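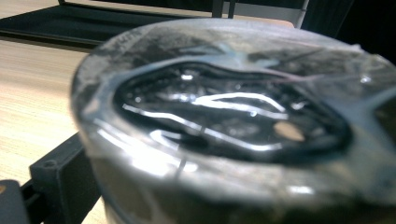

Notebook 2, p. 80

Tuesday, bench by the window. Review of the Cukeo hand-held gripper kit, on loan from Griltovgate. Writing this up while it is fresh. Luminița has the purchase form and wants a yes or no before the end of October.

What Griltovgate sells under the name: a hand-held two-finger gripper, a camera mount, a set of spare fingers, and a recording service where they take our sessions and send back cleaned trajectories. The service is billed per session. We are only looking at the hardware. If the hardware is no good for Grorari's canister work, the service price does not matter.

Grorari's requirement, copied from their note: pick up a clear cylindrical canister by the body, lift, turn, set down upright. Canisters arrive wrapped in film. Contents are powders. They want demonstrations from people first and the arm later.

Setup. Gripper charged overnight. Clock on the logging laptop set by hand, it was off again. Ileana operated, I logged. Table wiped before the start. Finger travel checked against the printed gauge, within tolerance at both ends.

Notes on the approach. Coming in high and tilted is a bad habit with this kit. A wide clear container takes over the view, the near wall goes soft, and reflections in the plastic run right across the part you want to see. For a person this is no trouble. For anything learned from the camera it is a stretch of the approach with very little in it. Ileana suggests starting level and to one side, and bringing the wrist in late. Griltovgate's manual says only "approach naturally". I would like that line replaced with an angle.

Grip. The best place to take hold is on the body just under the seal. The lid is the wrong place: brushed steel with wrap over it, and the wrap can slide on the metal.
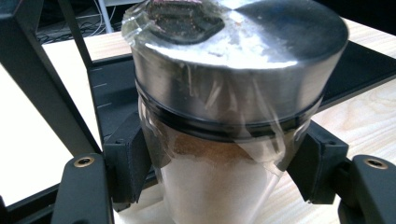
Wrap is the part I expect to argue about with Grorari. A loose fold caught between finger and wall changes the contact, and the operator can't feel it through the handle. The options are to trim the film before the session or to leave it and log it as a condition. Gavrilă's old protocol trims. Grorari's line does not trim, so training on trimmed canisters gives us a data set for a canister they don't have. My vote is to leave it and add a field to the log sheet.

White powder with a tan layer on top is useful for this, as any tilting shows at the boundary. Ileana wants a rule for how far the boundary may shift before a take is rejected. I have none to offer yet. Look at it by eye for now and write down who looked.

Fingers. Matte black, angular, threaded inserts in the arms. I like the brass inserts: self-tapped holes in printed parts strip after a few finger changes, and we change fingers often. Ask Griltovgate for the thread size in writing, it is missing from the parts list. Also ask whether the spare fingers come with pads. The listing says "contact-ready", which could mean anything.

Handle. Too thick for Ileana, fine for me. Trigger return is slow near full open. There is a spring option in the catalog, not in the loan box.
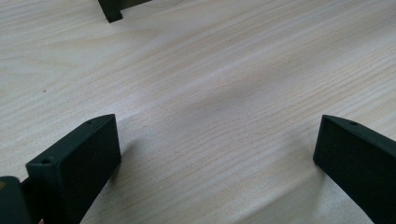
Reading time: 2 min

Open-hand recordings. Each session should begin and end with the fingers open over bare wood, held still just above the surface. The cleaning step uses this to find the zero, and we will want it ourselves if we skip the service. With both fingertips in view and a plain patch between them, left and right can be compared directly. Keep the starting area clear of trays and stands. Things at the far edge of the table do no harm.

Shadows under the fingers are soft with the overhead lights. Leave the lamp off.

Against the kit:
No thread size on the parts list.
Vague approach instructions.
Trigger return.
Handle comes in one size.

For it:
Inserts in the arms.
Finger swap needs one tool.
Raw files open without their software (checked on the logging laptop, no license prompt).

Recommendation to Luminița: buy the hardware with over 2 sets of spare fingers if the thread answer is acceptable, leave the service out, ask for the loan to run until the spring option arrives. If they insist on bundling, come back to me before signing.

To do: log sheet field for wrap condition (me). Email to Griltovgate about threads and pads (Ileana). Ask Grorari whether the film is always the same gauge (Luminița, she has the contact).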